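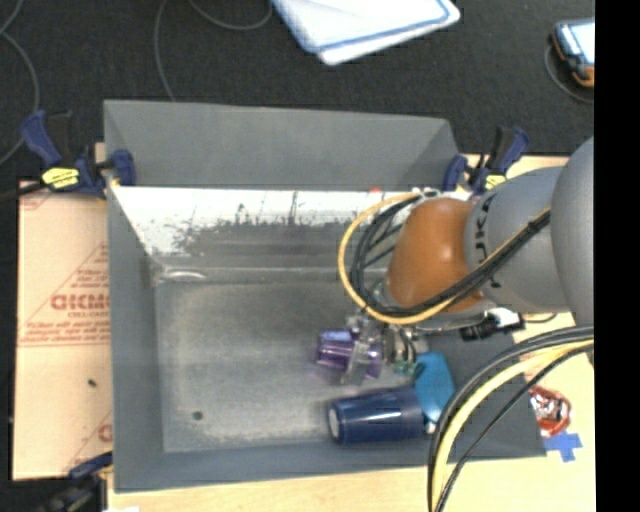
Golnar Moradi asked why anyone bothers to clamp down a bin when the arm only takes cups out of it.

The answer is in how the arm knows where things are. It keeps a set of numbers for the bin: where each wall stands, how deep the floor is. If the bin slides a little, the numbers are wrong. The gripper may then come down on the wall - or miss the cup.

So the setup for the Trullville cell starts with the clamps. They hold the bin to the table. Push the bin with one hand. If it moves, tighten the clamps and push again.

Next come the cables. An arm has joints, like your shoulder, elbow and wrist, and the cables have to bend with them. A cable that is too short gets pulled. A cable that is too long can catch on things. The fix is a loose loop near the wrist, with a cable tie holding the bundle farther back.

Then the fingers are checked. Fingers rub against walls and floors, and they wear down. At Trullville they are looked at every 320 picks and changed if the tip has a crack. The job takes five minutes with the power off.

Last is the slow test. The arm makes nine picks at low speed while a grown-up stands by the stop button. If two picks miss, the bin is measured again.

Scratches on the inside of a bin are normal. A dent is different, and a dented bin gets replaced.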